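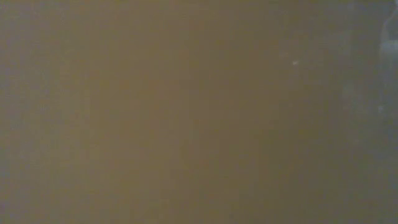 Packing Bench, Close Views

Home | Benches | Materials | Gallery | Contact

By Danuta Wróbel, December

This page covers surface color on the packing bench at Sturkimik. It goes with the bench notes Hanne Steinarsdóttir wrote for the Dratia order. The notes deal with layout and tape. The gallery deals with color and tone only, and material is not identified from color.

1. Close surface, brown to gray.
Warmest through the center and upper middle, an ochre-brown. Darker and more olive toward the bottom. The right side drops to a muted slate gray, with a gradual change between the two. Faint vertical streaks, unevenly spaced. No grain or print resolves at this range, so the entry is filed under tone and carries no material code.

Notes on use

Tone entries are read against the Kundix swatch card, warm side first. Take the reading from the center and leave the outer edges alone, as they tend to run cool. Where a streak crosses the reading point, move sideways to the next even patch and read again. Two readings are enough. If they disagree by more than one swatch, enter both and leave the average blank.

Bench lamps stay on for 30 minutes before any reading is taken. The overhead lights can be on or off, but must not be switched between the first reading and the second. Daylight readings go on a separate sheet.

Sangkhawat stock is listed under its own numbers and should not be matched to this page. The older sheets used one code for both khaki and mustard. Those codes are still valid for reorders but should not be used for new entries.

Corrections to the swatch numbers go to Hanne by Friday. Send the entry number and the old code along with the new one.

2 comments | 2 shares

Previous | Next | Back to Gallery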